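Verkar two-finger gripper kit: four months on a home-built arm

By Muthoni Nzioka
February 15, 2021

I bought the Verkar gripper kit in October to replace the printed claw on my arm, which had worn loose at the pivot and could no longer hold a pencil level. The kit cost $213 with shipping. It comes as a flat box of black finger parts, a housing, a bag of screws, one servo and a short cable. The wrist bracket is sold separately. I printed my own in white from the drawing on the Verkar site, and it fit after I opened up one hole with a round file.

Assembly took me an evening. The instructions are a single folded sheet, and step 6 shows the rollers going in from the wrong side. If you follow it you will have to take the finger apart again. The screws are decent and none of them stripped. The servo horn has a little play in it out of the bag, and I swapped it for a metal one I already had.

The fingers are open triangles that bend around whatever they close on. With a round jar this works as promised. What I wanted to know was how they would do with flat, thin things, because most of what I ask the arm to do is pick up paper, card and small boxes and put them somewhere else. 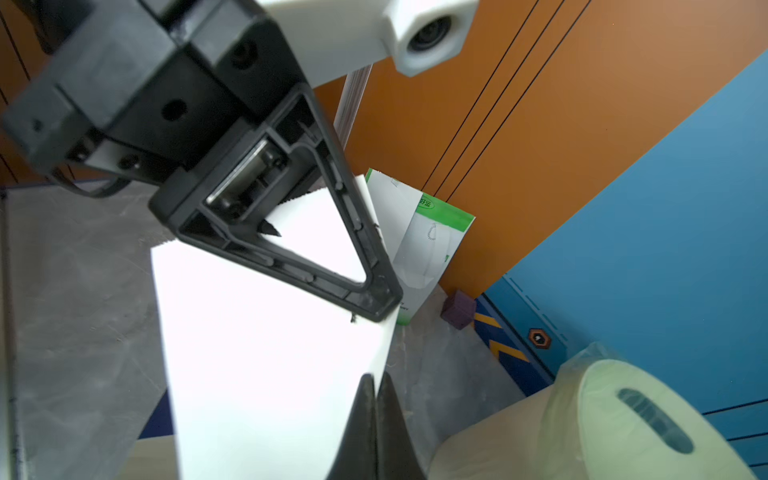 Paper is hard for any gripper this size. The tips have to meet at the same height or the sheet slides out on one side, and mine were off by the thickness of a business card when I first put the kit together. Shimming one finger with a strip of tape fixed most of it. After that I ran a long test over several weekends, 1398 grips in all, on a mix of printer paper, index cards and empty cartons. I logged 76 drops. Nearly all of them were single sheets lying flat, where the tips skate along the surface before they get hold of an edge. Card was much better, and a carton with any stiffness to it was no trouble.

Grip force is set in software. The Verkar utility is Windows only and forgets its settings when you unplug the board. I gave up on it and now drive the servo from a Plevar controller, which I already used for the rest of the arm. It took one extra wire and a few lines of setup. If you don't have a separate controller, count that as a mark against the kit.

The cable is too short. On my arm it reaches the first joint and stops, and it rubs against the housing when the wrist turns past a quarter turn. I made an extension and tied it down. A longer cable should be in the box at this price.

I also tried the Fivov parallel gripper that a friend lent me for a week. It is stiffer and more repeatable, and it held single sheets better. It also crushed a paper cup on the first try, and it weighs enough that my shoulder joint sagged with it on. For a light arm I would still take the Verkar. For a heavy one that only handles boxes, the Fivov makes more sense.

Wear so far is slight. The ribs on the inside of the fingers have gone shiny where they touch the roller, and one screw in the housing needs tightening every couple of weeks — thread locker would probably cure it, but I keep taking the thing apart. I have ordered a spare pair of fingers anyway.

Rating: 4 out of 5. I took the point off for the cable and the utility.

Last updated: February 2021, corrected the note on step 6

Related reviews
Plevar controller board, second revision
Hà desktop vise for small parts
Filament for brackets that have to take a load
Cheap servos compared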